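Setup and Maintenance of the Wakuvari Arm Cell
Zawadi Shemweta and Mwanahawa Sang
Chege Lab, Wednesday, May 24, 2023

3. Mounting and cable check
We took over the cell in October. The wrist bolts were retightened and the cable was given more slack so joint 5 can turn fully.

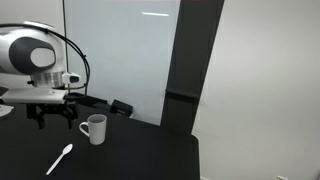 Figure 1. Arm over the table, with mug and spoon.

The wrist camera was refocused after the fingers were refitted. Both fingers should show with the gripper open.

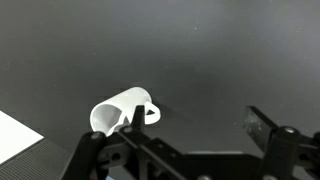

Figure 2. Wrist camera view, mug on its side.

Before each calibration the arm is parked clear of the table and a reference picture is saved. Ours is number 401.

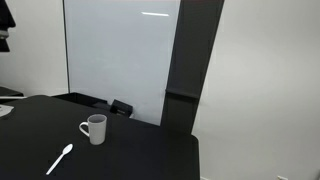

4. Grip test
The mug is gripped near the rim. We ran 30 lifts at the old force setting and 3 slipped, so we raised it and wrote the new value in the Mernar log. 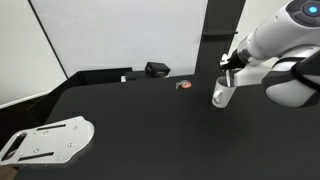

Figure 3. Mug held by the gripper.

Still to do: replace the finger pads, order from Bastia.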